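"A roupa nunca cai duas vezes da mesma maneira"

Mafalda Teixeira coordena na Drarero a recolha de demonstrações para um sistema que aprende a manusear roupa. Cada demonstração é um registo das câmaras e das posições dos braços enquanto um operador os conduz. Até 16 de abril de 2019 a equipa tinha guardado 667.

"Dessas, aproveitámos 239", diz. "As outras têm hesitações longas ou um operador que mudou de ideia a meio."

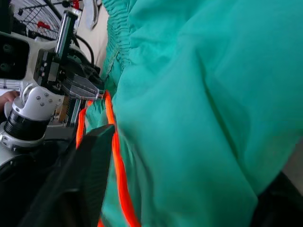 A decisão de trabalhar com roupa foi dela. "Com um bloco rígido, cerca de 100 exemplos davam-nos um comportamento aceitável. Com tecido, o mesmo número não chegava para nada."

Os operadores são Adanech Teshome e İlker Eren. Teixeira pediu-lhes que não corrigissem tudo. "Se só guardarmos tentativas perfeitas, o sistema não aprende a sair de uma posição má."
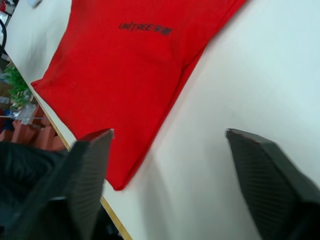

A variedade das peças foi discutida durante semanas. Teshome queria roupa toda lisa, para simplificar. Teixeira preferiu incluir peças estampadas, como a vermelha com "UNITREE" em letras pretas. "As letras deformam-se com o pano. Quero isso nos dados."

As etiquetas são escritas no fim de cada turno. Eren acha que deviam ser postas logo a seguir a cada registo. "Ao fim da tarde já confundo umas com as outras", diz. 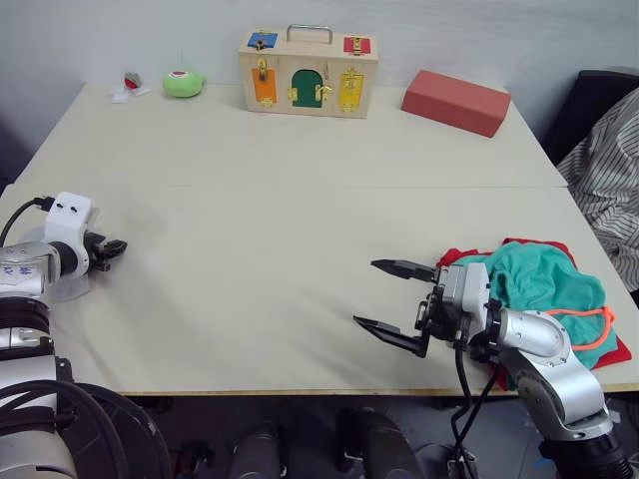 O que falta recolher

Em abril a equipa quer repetir as tarefas com outra iluminação. Os registos rejeitados ficam guardados à parte, e Teixeira ainda não decidiu se os vai usar.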